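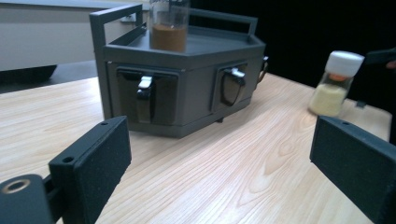 Home | Coursework | Reports | Contact

Drying Behavior of Air-Dried Flower Bunches for Door Swags
Posted May 13, 2024 by Kamonchanok Chuensuk, with Bendik Magnusson

1. Purpose

The craft materials module at Hultstead requires each pair to test one natural material through to a finished item. We chose statice and strawflower, dried in bunches and wired to a flat swag base. The question was whether bunch size affects stem breakage when the material is wired.

2. Materials

Stems were bought fresh from the Hamel market in March, all from the same stall. Leaves were stripped from the lower half of each stem. We used 401 stems in total, divided between small bunches and large bunches. Ties were rubber bands, which keep their grip as the stems shrink. String was tried first and dropped.

3. Method

Bunches were hung head down from a rail in the Iston store room with the door closed and the light off. The drying period was 20 days. Two bunches of each size were opened at the halfway point and checked by bending one stem from the center of each. These stems were not used later.

After drying, stems were cut to length and wired in overlapping rows, starting at the tip of the swag and working toward the middle. Florian Joly did all the wiring so that hand pressure would be comparable between groups. A stem was recorded as broken if it snapped through or if the head came off.

4. Results

Stems from the small bunches broke less often during wiring. In the large bunches most of the losses were stems from the center, and several of these still bent at the halfway check when the outer stems were already stiff. Strawflower heads came off more easily than statice in both groups. Color was similar across bunch sizes, although the yellow strawflower browned slightly at the base.

5. Sources of error

The store room was opened by other students during the second week, and humidity was not logged. Killian Coste suggested wiring the strawflower heads while fresh, a common practice that we did not test. Stem thickness was not sorted before bunching.

6. Further work

The two swags will hang indoors at Sandow until the end of term. Petal drop will be recorded on a sheet below each one. Yusri Mandagi has the tally sheets and the spare wire.

Last updated: see posting date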